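From the Marngate Community Newsletter

Op shop changes from the new year

The Karagiannis Hall op shop closes for the summer break at the end of trading on December 17, 2022 and opens again in the last week of January. When it does, there will be new hours, a new sorting system and a different set of rules about what we can take at the door. Most of this was settled at the November meeting, but only a small group of people were there, so it is set out in full for everybody else.

Artificial flowers on the desk, then a purple sock with sunflowers beside it.
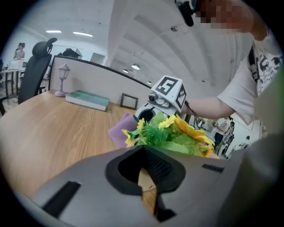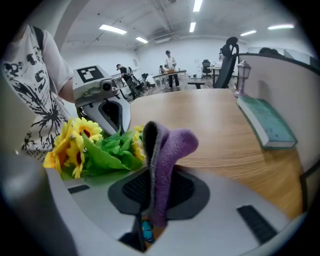

Hours first. The shop will open at 10 and shut at 3, four days a week. The old late opening is gone. We kept it going for most of the year and takings after 5 rarely covered the lights. Donations can be left during trading hours only, at the side door on the car park side. Please don't leave bags out the front overnight. They get rained on and picked through, and whatever is left goes to the tip at our expense.

The tip is the reason for a good part of the rest. Between the start of the financial year and the end of November we paid $1,881 in disposal fees, nearly all of it for mattresses, broken flat-pack furniture and old televisions. That money was meant for the new urn and the fridge seals in the hall kitchen. From January we will not accept any of those three, in any condition. We also can't take car seats, bike helmets, cots or anything that runs on gas. Electrical goods are fine if they come with their lead, but they will be held back until they have been tested and tagged, and Warrick Pryor only comes in to do that once a fortnight. If you are bringing a toaster, expect it to sit out the back for a while.

Clothing is still our best seller and we would like more of it, particularly men's work shirts and school uniforms. Ivilbridge Primary is changing its polo shirt next year. The old one will be allowed until the end of Term 2, so those are still worth handing in if they have some wear left in them. Shoes should be tied together by the laces or held with a rubber band. We have 7 tubs of single shoes in the storeroom and they will all be going out before Christmas.

On pricing, Damian Czarnecka has drawn up a sheet that will be stuck up behind the counter. Ordinary clothing stays at the price it was. Books go up to $2, or six for $10, and children's books stay at 50 cents. Crockery will be priced by the piece and no longer by the box. There were complaints last year that two people working the same shift could give two different prices for the same jug, and that was fair enough. If it is on the sheet, that's the price. If it isn't, ask Damian.

Several people have asked where the money goes. This year it paid for the hall insurance, the bus hire for the seniors' trip to Sustholm, and new guttering along the north side of the building. The guttering came in over the quote once the old fascia was taken off - two of the boards had rotted right through - so the car park lines will have to wait. We had hoped to give $100 to each of the junior sports clubs again. That will be decided in February when the summer figures are in.

We are short of people for the opening week. Most of the work is steaming and hanging, with a bit of lifting for those who can manage it. A shift is about three hours and you don't need to have used a till before. The roster is on the noticeboard inside the main door of the hall, and there is a pencil on a string beside it. Put down a phone number as well as your name, as a few names went up last time with no way of ringing them.

Keys: anyone who still has a side door key and is not on the January roster, please drop it in the locked box next to the office. The lock is being changed over the break and the old keys won't work after that, but the locksmith wants the blanks back.

Vouchers from the Ivilbridge fete are good until the end of March.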